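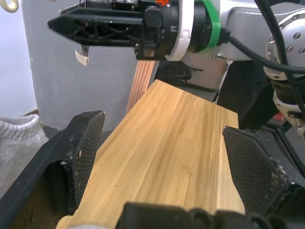 Grundkurs Geländefahren mit dem Motorrad
Skript zum Theorieabend, Teil 2: Fahrwerk, Reifendruck und das Aufheben
Kursleitung: Brigitta Baumgartner, Nattawut Nuchit

Wer Teil 1 verpasst hat: Da ging es um Sitzposition und Blickführung. Kurzfassung: aufstehen, weit nach vorne schauen, den Baum nicht anstarren. Den Rest bitte nachlesen, wir bauen heute darauf auf.

1. Durchhang

Der Durchhang (im Netz meist „Sag“) ist der Weg, um den die Federung unter Last einsinkt. Wir unterscheiden zwei Werte:

Statischer Durchhang: Maschine steht allein, ohne Fahrer.
Fahrerdurchhang: Maschine mit Fahrer in kompletter Ausrüstung. Mit Stiefeln, Helm, Protektoren und dem Trinkrucksack, in dem laut Besitzer fast nichts drin ist.

Gemessen wird hinten von der Achse senkrecht nach oben zu einem festen Punkt am Heck. Klebt euch dort ein Stück Malerkrepp hin und macht einen Strich, sonst messt ihr dreimal und habt drei Ergebnisse. Zuerst voll ausgefedert, Hinterrad in der Luft. Dann auf den Rädern. Dann mit Fahrer in stehender Haltung, während jemand die Maschine vorne ganz leicht am Lenker hält. Leicht. Wer kräftig nach oben zieht, verfälscht den Wert und bekommt von Nattawut einen Blick.

Rechenbeispiel aus dem letzten Kurs: Ausgefedert 615 mm, mit Fahrer 511 mm. Der Fahrerdurchhang beträgt also 104 mm. Bei 300 mm Federweg ist das gut ein Drittel und damit ein brauchbarer Ausgangspunkt für eine Enduro. Maßgeblich bleibt der Wert im Handbuch eurer Maschine. Das Handbuch ist das Heft, das noch in der Folie steckt.

Ist der Durchhang zu groß, Vorspannung erhöhen. Ist er zu klein, Vorspannung verringern. Stimmt der Fahrerdurchhang, aber die Maschine sinkt allein kaum ein, ist die Feder zu weich: Ihr habt sie so weit vorgespannt, dass sie ohne Fahrer schon am Anschlag steht. Im umgekehrten Fall ist sie zu hart. Viele wollen das an dieser Stelle nicht glauben und drehen weiter an der Vorspannung. Eine Feder wird davon nicht härter.

2. Zug- und Druckstufe

Zugstufe bremst das Ausfedern, Druckstufe das Einfedern. Gezählt wird in Klicks ab ganz zu, also Schraube im Uhrzeigersinn bis zum sanften Anschlag und dann beim Herausdrehen mitzählen. Sanft heißt mit zwei Fingern. Die Einstellnadel ist ein zierliches Teil, und Charoen Kaewsai, der uns jedes Jahr die Dämpfer macht, verdient an ihr schon genug.

Vorgehen auf der Teststrecke:
Ausgangswerte notieren. Auf Papier.
Eine einzige Schraube verstellen, zwei Klicks.
Dieselbe Runde fahren, gleiches Tempo.
Eindruck sofort aufschreiben, vor der Kaffeepause.
Erst danach die nächste Schraube.

Typische Beobachtungen: Das Heck schlägt nach einer Kante hoch – Zugstufe etwas schließen. Das Heck wird über eine Reihe von Wellen immer tiefer und härter – Zugstufe etwas öffnen, das Federbein kommt zwischen den Schlägen nicht mehr heraus. Die Front wirkt auf Steinen bockig – Druckstufe vorne öffnen, vorher aber den Reifendruck prüfen. In der Hälfte der Fälle war es der Reifendruck.

3. Reifendruck

Für den Kursplatz (Lehm, Wurzeln, etwas Schotter im oberen Teil) fangen wir bei leichten Enduros mit 0,9 bar vorne und 0,8 bar hinten an, mit Schlauch und Reifenhalter. Schwere Reiseenduros bleiben deutlich darüber, 1,5 bis 1,8 bar, sonst steht die Felge schneller auf dem Stein, als ihr „Platten“ sagen könnt. Wer auf eigener Achse anreist, füllt vor der Heimfahrt wieder auf den Straßenwert auf. Der Kompressor steht im Container. Die Schlange davor auch, ab etwa 16 Uhr.

Messt immer mit demselben Prüfer. Wir hatten einmal fünf Geräte an einem Ventil und konnten uns eines aussuchen. Außerdem: kalt messen, vor der ersten Runde.

4. Gewicht und Aufheben

Apinya Meesuk fährt eine Maschine mit 181 kg fahrfertig und wiegt selbst knapp ein Drittel davon. Sie hebt sie allein auf. Die kräftigeren Herren im letzten Kurs schafften es beim dritten Mal ebenfalls, nachdem sie aufgehört hatten, es mit dem Rücken zu versuchen.

Ablauf:
Motor aus, Zündung aus, kurz durchatmen. Die Maschine läuft nicht weg.
Liegt sie rechts, Seitenständer vorher ausklappen.
Gang einlegen, damit sie nicht wegrollt.
Lenker zur liegenden Seite einschlagen, tiefes Griffende fassen.
In die Hocke, Arme lang, aus den Beinen hochdrücken.
Oben nicht mit Schwung darüber hinaus. Auf der anderen Seite ist auch Boden.

Am Hang zuerst die Räder talwärts drehen, indem man die Maschine im Liegen herumzieht. Das sieht unwürdig aus und spart enorm viel Kraft. Nach mehrmaligem Umfallen in kurzer Folge wird Pause gemacht, auch wenn die Gruppe wartet. Müde Leute fallen an Stellen um, die gar keine Stellen sind.

5. Werkzeug für die Ausfahrt

Jeder trägt bei sich: Bordwerkzeug, Kerzenschlüssel, Reifenprüfer, Kabelbinder, einen Brems- und einen Kupplungshebel in passender Ausführung, Wasser. Die Gruppe trägt gemeinsam: Montierhebel, Schlauch 21 Zoll, Pumpe, Abschleppgurt, Verbandspäckchen. Ein 21-Zoll-Schlauch geht zur Not auch hinten hinein, ein 18er vorne eher nicht. Deshalb steht nur der eine auf der Liste.

Den Hebel bitte vor der Ausfahrt einmal probeweise anschrauben. Fongchan Chareonsuk hat im vergangenen Jahr einen Kupplungshebel über den gesamten Bondarau-Rundweg getragen, der zu seinem früheren Motorrad passte.

6. Hausaufgaben bis Mittwoch

a) Durchhang vorne und hinten messen und eintragen. Wer allein wohnt, darf Nachbarn rekrutieren.
b) Alle Klickstellungen im Ist-Zustand aufschreiben, auch wenn sie euch peinlich sind.
c) Kettendurchhang prüfen, und zwar nach Handbuch und an der dort angegebenen Stelle der Schwinge.
d) Speichen abklopfen. Klingt eine dumpf, meldet euch vorher und nicht am Start.

Messblatt

Federweg hinten laut Handbuch: ______ mm
Ausgefedert: ______ mm
Auf den Rädern, ohne Fahrer: ______ mm
Mit Fahrer, stehend: ______ mm
Zugstufe hinten: ______ Klicks
Druckstufe hinten: ______ Klicks
Reifendruck vorne / hinten, kalt: ______ / ______ bar

Beginn am Mittwoch ist um 18 Uhr am Container. Helme und Stiefel mitbringen, wir messen bei allen noch einmal nach.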